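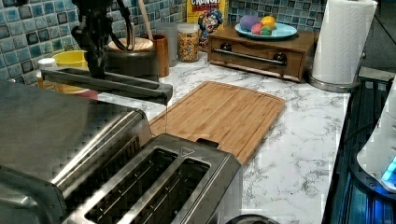

Figure 4. Counter at Furnholm, with liquid falling from a long, flat metal utensil toward the cutting board and the toaster. The board has a perimeter groove; the backsplash is blue mosaic tile.

4.2 Drip paths and the placement of the cutting board

The layouts described in Section 4.1 treat the counter as a set of fixed zones. In practice the zones overlap, and the overlap is greatest around the cutting board. We define a drip path as the strip of surface lying under a wet utensil or item of food while it is moved between two places of use. A drip path is coded as crossing when any part of it passes over an appliance, an open container or stored tableware. The coding says nothing of the amount of liquid, which was not measured at any of the three sites.

Across the 40 kitchens surveyed at Furnholm, Prollodthorpe and Ferrand, 420 counter layouts were recorded. Of these, 245 had at least one crossing path. The most frequent crossing was between board and toaster, and it was found in kitchens of every size class. Counter length had less effect than expected. Several of the longest counters, 2000 mm and over, had the board pushed up against the appliances, with open surface left unused farther along.

Figure 4 shows a board placed behind and to the right of a two-slot toaster, with its near-right corner partly hidden by the appliance. Under the coding rules this is an adjacent placement, and the slots are treated as an open container. A juice groove does not change the code. The groove holds liquid that has already reached the board surface and runs outward; it has no bearing on liquid released beside the board or above a neighboring object. In an early version of the scheme grooved boards were given a lower exposure score. The adjustment was dropped in August after the second coder, Seung-woo Yeom, found that it hid most of the board-to-toaster cases at Prollodthorpe.

Rotation of the board was coded separately. A board lying parallel to the backsplash presents one long side to the worker and tends to be used along its full width. A board lying at an angle usually has one corner pointing at whatever stands behind it, and the drip path then follows the diagonal. Angles under 15 degrees were coded as parallel. 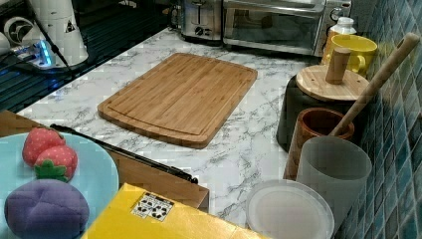 Small items kept against the wall raise a second problem. Canisters, utensil cups, bottles and plastic tableware tend to form a cluster, and the cluster is reached by leaning across the board or around it. A lidded canister is closed for coding purposes, whatever the fit of the lid. A cup holding utensils is open. So is an upright plastic cup, even where the coder had reason to think it was stored and not in use. Plates lying flat on the counter are coded as tableware and take the same weight as open containers, including plates that hold play food or other display items -- the plate is the unit, and its contents are listed in a separate field.

Knives left on the counter were recorded by position and by the direction of the blade relative to the board. They do not enter the exposure score. They were kept in the record for the reason that a knife lying near the board marks the side from which the board was approached, and this allowed the working side to be assigned in layouts where it would otherwise have been left blank. The assignment is weak. At Ferrand it disagreed with the householder's own account often enough that we report working side only for the other two sites.

Surface pattern was a minor source of error. On white countertops with gray veining, clear liquid is hard to tell from the pattern in a still record, and coders were told to mark a surface as wet only when a droplet edge or a highlight could be traced all the way around. Glossy tile and brushed steel gave similar trouble through reflections. Surfaces that could not be settled were left as unknown and excluded from the wetness counts, though they remain in the 420 layouts used for placement.

The full list of adjacency codes follows the Clostelov scheme with two changes: toaster ovens are split from toasters, and drying racks are treated as part of the sink zone. Section 4.3 applies the same codes to counters interrupted by a stove.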